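4.2 Rendering the wrist view

Staseck plans from the wrist camera alone, so a great deal rides on what that one view looks like in simulation. We render it as a full fisheye circle and pass it to the policy without straightening it. Earlier versions of our pipeline rectified the image first, and we were delighted to find that dropping this step made the code simpler and the training runs easier to debug – the network copes with curved table edges very well!
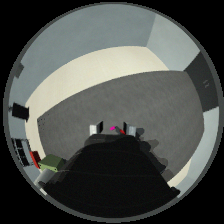 Figure 3. Simulated wrist view in Staseck, with the open gripper over small colored parts on a gray work surface.

Keeping the whole circle has a second benefit. The planner can use the walls and floor as landmarks, even when the arm's own body takes up much of the lower half of the view. We mask the arm only in the loss for the scene predictor, never in the policy input. The fingers stay visible to the policy at all times, and it learns to judge the gap between them directly from pixels.

For each task we rendered 2656 episodes over 114 room layouts, changing wall color, lighting and part placement between episodes. Shadows were left on throughout. Turning them off speeds up rendering, but in our early tests the planner then misjudged height just before closing the gripper, and we think the shadow cast by a finger is a very useful cue. Section 5 returns to this with an ablation over 7 lighting settings.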